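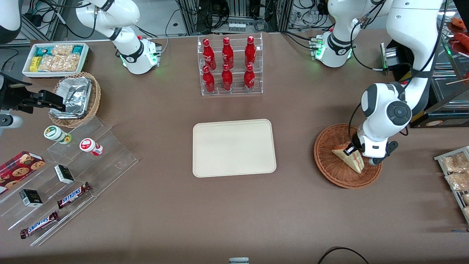

Progress report: two-arm snack counter, shared workshop build
Period covered: January

1. Where the project stands

Both arms are mounted, wired and running from the one controller. The table is laid out as the small shop counter we described in the application, with bottles, wrapped food, boxed goods and baskets in fixed places. The left arm can now take a wrapped sandwich and hold it upright over the wicker basket, which was the main target for this period. The right arm works on the other side of the table, next to the basket of foil containers, and is behind the left one in what it can do.

We are calling the whole build Bundum, as in the application. The control software is still kept under its old working name, Lakatos, and we have left it alone to avoid breaking the start-up scripts.

2. Work done this period

The arms were moved to their present positions behind the table. In the first layout they were too close together and the elbows met when both reached for the middle. With the new spacing each arm can reach its own side and the centre tray, and the software stops one if the other is already there.

The controller has been rewired. The old loom had joints in it that worked loose, and we lost several evenings to faults that cleared as soon as someone touched the cable. All the long runs have been replaced. The cable to the left gripper still hangs more freely than we would like and needs proper clips along the arm.

We ran 302 logged attempts with the left arm on wrapped sandwiches, and 174 of these ended with the sandwich in the basket. Most of the failures came in the first part of the month, before the gripper was set to close more slowly. Clear wrapping is difficult in two ways. It slides in the fingers, and it reflects the overhead lights, so the software puts the edge of the sandwich in the wrong place. Turning off one row of lights helped with the second problem, but the workshop is shared and we can't rely on doing that.

The clear rack for the Coca-Cola bottles is in place with six bottles on it, in two rows of three. The stepped rack keeps the back row high enough for the gripper to come in over the front one. Bottle picking has been tried at low speed only and we have no figures worth reporting yet.

3. Problems and delays

The foil containers are the weakest part of the work. The lids crumple and then no two look alike to the software. The fingers also tend to press into the sides. We have ordered softer finger pads from Cokska but they had not been delivered when this was written.

The clear stepped stand at the front left holds small jars, two Snickers bars, a box of chocolate chip cookies and other small boxes. Things move about on it when they are knocked, and jars roll once they are on their side. We had planned to start on this stand in January and have put it back to the next period.

We lost bench time while the workshop's electrical supply was being checked. This was arranged by the building and was outside our control. It cost us less than we feared, as the software work could be done at home.

4. Spending

Spending is within the grant for the period. The larger items were the replacement cable, connectors and the brackets for the new arm positions. The brackets were cut by Likemach, who charged for material only. The food and drink on the table came out of the sundries line, and packs are replaced when the wrapping becomes too worn to be a fair test.

We would like to move the unspent part of the travel line to spare gripper fingers. Please let us know if this needs a separate request.

5. Next period

Fit the finger pads and repeat the foil container tests with the right arm.
Clip the gripper cables on both arms.
Begin logged bottle picks, front row first, with the centre tray as the drop point.
Try the stepped stand, boxes before jars.
Write up the start-up and emergency stop procedure so that other workshop members can run the counter.

The open evening is still planned for the end of the next period. If the foil containers are not reliable by then we will show sandwiches and bottles only. Receipts and the attempt logs are in the shared folder, and the parts list has been updated to match.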